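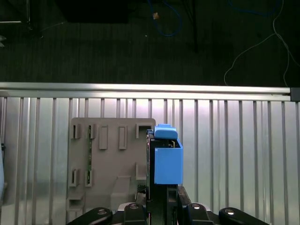
The mounting plates came in with the last Rullis order and I have gone through one of them at the bench. They are the beige ones, same as before, and they stand up fine on edge against the corrugated panel. Before anyone starts fitting the blue housings, please look at the clips along the top of the plate. There are five in the row, and they are not all alike. The two on the left are open slotted brackets and the next two are raised rectangular frames, so a cable tie that goes through the first pair will not necessarily sit right in the second. The blue box goes at the right edge, next to the narrow ledge.

Chibuzor Olatunji wrote:
> Are we still using the old sheet for the plates? It says to put
> the blue box on first and the board second, and I can't make
> that work without bending the left clips. I broke a tab on one
> yesterday. Also the sheet doesn't say anything about the cap.
> Do we fit it before the wiring or leave it until the end?

No, please stop using the old sheet. It was written for the Endorora plates and the order is wrong for these. Put the board in first, from the left edge, and check that it lies flat before you push it home. Then do the blue box. If you have to lean on the plate to get the board in, take it out and start over. The tabs don't take much force, and we can't reorder in lots smaller than 100.

Leave the cap until the end. You need to be able to see the contact pins near the top of the box when you do the wiring, and the cap only gets in the way. I had one last month where the cap was pressed on crooked and the whole box had to come off again.

Adaeze has 12 spare plates on the shelf by the Ajayi cabinets. Take from those if you break one, and write it on the card so that I can send the count to Rullis in March. Broken ones go in the bin under the bench - I want to see where they are cracking.

The other thing is the wedge-shaped support at the bottom center. Don't trim it. Somebody cut it off on a few of the old plates to save room.

I'll send the new sheet to the list when it's done.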